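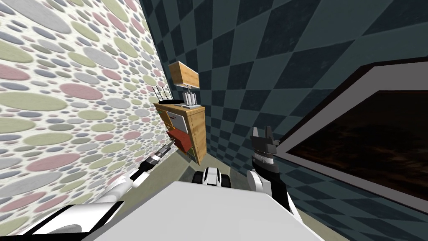 Section 3. Planning what to buy before you buy it

Most of the money that gets wasted on a two-armed robot is wasted before the crate is ever opened, so we would like you to make a cup of something warm and spend an afternoon with this section first. The Lolurard planner comes free with your site license, and it lets you put the arms in a room, stand a table in front of them, and find out what the whole thing is going to cost you to live with. Your planning room can be as plain or as homely as you please. A small wooden cabinet in the corner with a lamp and a router on top of it is a perfectly good target for a first reach check, with the white surface in front of the arms as your work area, and loud wallpaper does no harm at all. What matters is that you get the sizes right, and that you write down what you learn as you go.

3.1 Before you start

You will need the following close at hand:

A tape measure and a sketch of your real room, with doors marked
The budget sheet from the back of this guide (or your own, if you have one you like)
The name of whoever signs for equipment at your site, and the amount they can sign for without asking anybody else

That last item sounds fussy, but do find it out now. Daichi Hirose, who wrote the first edition of this guide, used to say that he had seen more projects held up by a signature than by a shipping delay, and we have left the item in partly for his sake.

3.2 Setting up the planning room

1. Open the planner and choose New Room. Give it a name you will recognize in October, when somebody asks you where the numbers came from.

2. Type in the length and width of your floor. Measure to the wall itself and leave the baseboards out of it.

3. Place the furniture that is staying. Anything that will be moved out before delivery can be left off.

4. Place the robot, then the work table. The table should sit directly in front of the robot with clear space for both arms to come around the sides.

5. Save the room. The planner does not save for you, and we are sorry about that. It is on the list.

Note: If your room looks steeply tilted when it opens, you are in the robot's own view and the view angle has been carried over from the last session. Press Level View to bring it upright. The tilt changes only what you see on the screen, and your measurements are safe.

3.3 Checking the reach

Reach is the part that decides which arms you buy, and the longer arms cost a good deal more, so please don't hurry through this bit. Many people assume they need the long ones and find out afterward that moving the table would have done the job for nothing.

6. Choose the farthest thing in the room that the robot will have to touch. A drawer is a good choice, as a drawer has to be reached and then pulled, and the pulling takes room too.

7. Select the left arm and choose Reach To. Repeat with the right arm. Green means comfortable, amber means the arm is nearly straight, and red means it can't get there.

8. If either arm shows amber, move the table before you move the robot, and try again.

9. When you are happy, choose Keep Result and copy the figures onto line 8 of the budget sheet.

Caution: Do not order on an amber result. An arm that is nearly straight has very little strength left for lifting, and you will end up paying for a second visit to have the base moved.

Caution: The planner checks the arms only. It does not know that people will be walking past. Leave your walkway as your own site rules require, and mark it on the sketch.

3.4 Choosing grippers

The standard two-finger gripper is included in the price of each arm, and for opening cabinets, picking up small boxes and general fetching we would encourage you to start there. Fedis makes a padded set that fits the same wrist, and Delorme makes a wider one for bulky things. Both are good, and both are easy to add later, so there is no need to put them in your first order unless you already know the job calls for them.

10. List the objects the robot will handle, with the widest and the heaviest at the top.

11. Compare them with the gripper table in your quote. If they all fit the standard gripper, stop there and keep the money.

12. If only one object doesn't fit, ask whether that object could be given a handle. Tomoyo Yokoyama on our support desk is very good at this sort of puzzle and is happy to look at a sketch.

3.5 Filling in the budget sheet

13. Enter the arms, the base and the table first. These are quoted together and are usually the easiest part to get approved.

14. Enter delivery and setup. Setup takes 13 hours for a two-arm system, spread over two visits, and it is charged as one item.

15. Enter the things that people forget. Electrical work, a network point, spare finger pads, and the time your own staff will spend in training all belong here. Put a number beside every one of them, even if it's a guess, and mark the guesses with a G.

16. Set aside $300 for small parts in the first year. You may not spend it, but asking for it later is a nuisance.

17. Add the service plan last. It can be started any time within 21 days of delivery, so if the total makes you wince, this is the line to talk over with your manager.

Note: Quotes from the Curnley warehouse include crating but not the lift gate. If your building has no loading dock, write "lift gate" on the order — in the box marked Remarks, please, as the drivers don't see the cover letter.

3.6 Sending it in

Save the room file and the budget sheet under the same name and send both to your sales contact. Junpei Chiba or Despina Tsolakis will read them through and write back with questions, and you should expect questions even on a very tidy plan. Once those are settled you will receive a firm quote, and the reach figures you kept in step 9 will be printed on the second page. Check them against your own copy before anyone signs.

If you change the room after the quote arrives, even by sliding the table over a little, run steps 6 through 9 again and send us the new file. There is no charge for a revised quote.

Section 3 last revised 2019-04-05. Continue to Section 4, Receiving the Crates.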